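Equipment planning meeting, July
Notes by Maham Rana

Hi all – I took these by hand and typed them up after lunch, so if I've got your point wrong, write to me and I'll fix it before they go on the shared page. I was in the chair this time as well as taking notes, and I talk a lot, so some of this is me summarizing me.

We started a little late while people found the dial-in. Notes from the last meeting were accepted with one change: the spare power supply was ordered for the Kindadum bench, and I had written Jukside. Sorry, Jukside people.

1. Where the money stands

I went through the sheet line by line, which I know everybody loves. The small parts line is in decent shape. The line for grippers and end tooling is the one I worry about. We have 700 dollars left in it that isn't promised to anyone, and three separate people came to this meeting with a plan for it. Anything bigger than that has to go into the fall request, and the fall request goes up as one package this year. No trickling things in afterwards like we did with the camera mounts!

Thirumalai Sundaram asked if cables count as tooling or as small parts. We've booked them both ways in the past. I'm going to put them all under small parts from now on, and I'll move the old entries over so the totals make sense.

2. Three fingers or two

This took up most of the hour. The food handling bench has been running a three-finger gripper on the left and a parallel two-finger gripper on the right, and the question was whether we buy more of one kind and standardize for the fall, or keep the mix.

Thirumalai is for keeping the mix. He says the three-finger one is kinder to lumpy things with no obvious side to grab, and the parallel one is better for rims and edges, and he'd hate to give up either. He also pointed out that we've already written the changeover steps for both, so we wouldn't save any writing time.

I argued the other way, mostly on spares. If both arms carry the same gripper, one set of spare fingers covers the bench. Right now we need two sets, and the three-finger set is the expensive one. I also find it much harder to train new people on a mixed bench – they get comfortable on one side and then avoid the other for weeks.

Where we landed: keep the mix through the end of the summer work, write down every time a gripper is the reason we stop, and decide with that log in hand. Thirumalai will set up the log. Please keep it short, one line per stop. I don't want essays and I don't think he does either.

3. Quotes

We have two. Flonberg quoted for a pair of parallel grippers with fingers included and a delivery time of 10 weeks. Nzioka quoted for the same kind of thing, a bit cheaper, but fingers are separate and they want payment up front. I liked the Flonberg quote better on paper, but 10 weeks is long if we order after the fall request clears. Thirumalai thinks Nzioka would move on the payment terms if somebody called them. He volunteered me. Fine, I'll call.

Neither quote includes a wrist adapter for the left side. I'll ask both firms to add one so we can compare like with like.

4. Trays, foil and other things we use up

Not glamorous, but it adds up. Foil trays get bent out of shape pretty fast, and we've been buying them in ones and twos from the grocery store on somebody's personal card. That needs to stop (and please send me your receipts, I can't pay you back from memory). We agreed to buy foil trays by the case and keep them on the shelf by the door. Thirumalai would like a few in a heavier gauge to try. I'm happy with that if it's a small pack first.

The plastic trays hold up much better. The only request there was for 4 more in the same size, so that each bench has its own and we quit borrowing. Approved, comes out of small parts.

There was some talk about food pieces too. Bread gets stale and behaves differently from one day to the next, and one suggestion was to buy molded stand-ins. I'd like to see a price before I have an opinion. Left open.

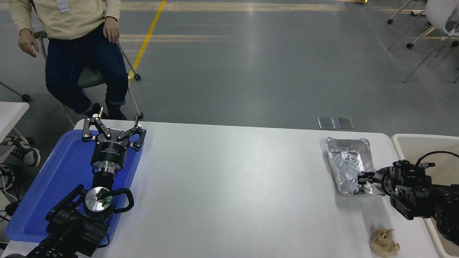

Item 4: blue plastic tray on the left, foil tray at the right-hand gripper.

5. Floor space and seating

If the fall request goes through, we'd be adding one bench, and we need to know where it goes before we ask for it. Last year we skipped this step and spent two weeks shuffling tables. I'd like a floor plan with the arms at full reach, the chairs, and a clear way through to the door. Thirumalai has the old drawing from the Jukside setup and will mark it up.

Cable covers came up as well. We need up to 18 feet of the low rubber kind, depending on where the new bench lands, so we'll hold off on ordering until the drawing is done. One person asked for better chairs. I'd like better chairs too! They aren't equipment under our rules, though, so I'll pass it on to the office and we'll see.

6. Things to do

Maham: call Nzioka about payment terms, ask both firms for an adapter price, move the cable entries to small parts, send the chair request to the office, order foil trays by the case.
Thirumalai: gripper stop log, marked-up floor drawing, small pack of heavy foil trays, plus the plastic trays.
Everybody: receipts to me.
Not assigned yet: price on molded food stand-ins. If you want this one, just take it.

Next meeting is at 2:30 again, same room. I'll send the updated sheet beforehand so we can skip the line by line part.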